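Villascombe Edora
Two-arm workcell kit for kitchen and wet-counter tasks

Overview | What is in the kit | Setup | Maintenance | Ordering

Edora is a two-arm kit for teams that need to collect manipulation data or run trained policies at an ordinary household counter. It is sold as a set of mounts, fingers, cameras and software that fits a pair of arms you already own, or as a full package with arms included. The kit was designed by Benedito Aguiar at Villascombe and is assembled in our Plesell workshop.

Most two-arm packages are specified for a flat bench. A counter with a sink in it is harder. The working surface changes height at the rim, polished metal throws highlights into the cameras, and the faucet stands in the middle of the space where both arms want to move. Edora is specified for that case first. It will also work on a flat bench without changes.

What is in the kit

Gripper mounts, 2. White printed body with a front plate and a curved lower lip. The mount bolts to the wrist flange with the screws supplied. Left and right bodies are not interchangeable. The side marking is molded inside the lip and can be read with the mount off the arm.

Wrist cameras, 2. Fixed focus, global shutter. Each camera clips to the inner side of its mount so that the finger tips stay in view through the full opening stroke. The clip has one position only. Users upgrading from the earlier Kanaan bracket should note that the viewing angle has changed and that old extrinsic calibrations cannot be carried over.

Textured finger sleeves, 2 pairs. Dark gray, coarse surface, replaceable without tools. One pair is fitted to each gripper at the factory.

Head camera bracket. Adjustable in tilt and height. The camera itself is ordered separately.

Cable set. One run per arm, with enough slack at the wrist for full rotation in both directions. Clips are included for the forearm and the base.

Edora software, current release. Recording, playback, camera calibration and joint limit editing. Runs on a standard Linux workstation. No network connection is needed after license activation.

Placement at the counter

The two arm bases stand on the user's side of the counter, one to the left and one to the right of the basin, facing the backsplash. Start with both arms folded and the grippers above the height of the counter. Check that neither elbow can reach the cabinet front during the homing motion. Drawer and door handles are the usual point of contact, and the default joint limits do not know about them. Add them in the workspace editor before the first powered run.

Faucets need the same treatment. A tall gooseneck should be entered as a vertical keep-out column with a margin on the side where the spout turns. If the spout swings, lock it or enter the full arc.
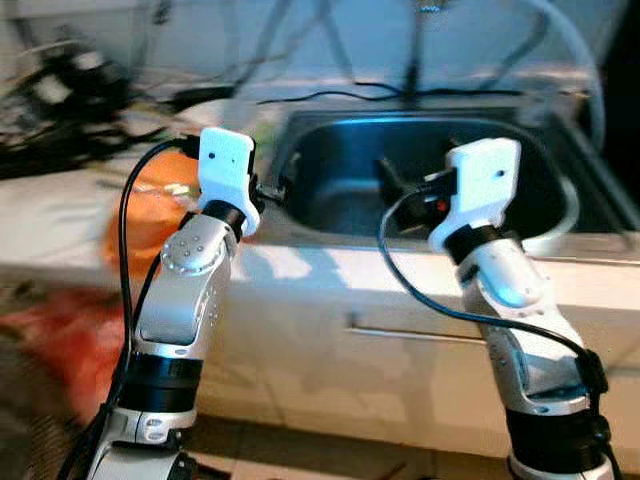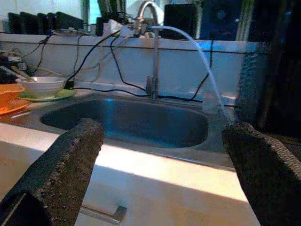
Edora at a stainless steel sink. First picture: head view, both arms. Second picture: wrist view between the fingers.

Camera notes

The head view is used for arm coordination and the wrist views for contact. We recommend recording all three streams even when a policy will be trained on the wrist views alone. Storage is cheap compared with repeating a session.

Stainless steel is the main source of trouble with exposure. A basin reads dark while the rim and the cabinet below it may be bright enough to clip, and automatic exposure will hunt between the two as the gripper moves. Set exposure by hand with the gripper at working height and leave it alone for the session. If daylight reaches the counter, repeat the setting at midday and again late in the afternoon, or close the blinds.

Motion blur at the edge of the head view is normal during fast moves and does not affect calibration. Blur on the fingers in the wrist view is not normal. It points to a loose clip.

Cable routing

Leave a loop at the wrist — a cable pulled tight along the forearm will work its connector loose within a few hundred cycles. Bring the loop out to the side and down to the base. Do not tie the cable across the elbow joint. After routing, jog each wrist to both ends of its range and watch the connector, not the loop.

The wrist cameras are not sealed. The fingers and sleeves may be wetted and should be dried before storage. Keep power supplies and hubs away from the basin and off the counter where possible.

Finger sleeves

The sleeve material was chosen for grip on glazed ceramic, which is where smooth silicone tips gave the most drops in our own testing. The pitted surface holds a bowl rim or a thin saucer edge at low closing force. It also sheds small specks as it wears. This is expected. Replace the sleeve when the pitting has worn flat across the tip or when the pad can be turned by hand on the finger.

Clean with dish soap and a soft brush. Solvents harden the pad. Do not put sleeves in a dishwasher.

Specifications

Part number: ED-53
Calibration target: supplied, rigid board
Recommended sleeve inspection: every 200 hours of operation
Tools needed: hex keys, supplied
Arms: optional, see ordering

Service

Commissioning on site takes one day and covers mounting, cable routing, calibration and a first recorded task of your choice. Anežka Šindelář runs commissioning and can review photos of your counter before the visit. Send one photo from standing height, one from each side, and the clear distance from the counter edge to the nearest wall or island behind the operator. Sites with less clearance than the arm makers call for will be asked to move the bases or reduce the joint limits.

Remote support is included for the first year. Recalibration after a bracket change is done by the user with the supplied board and does not need a visit.

Ordering

Edora kit without arms
Edora kit with arms
Head camera
Replacement sleeves, pair
Replacement cable set, left or right

Orders placed before the end of August ship with the current mounts. Later orders may ship with a revised clip, which fits the same body and uses the same calibration file format. State the arm model and flange type when asking for a quote.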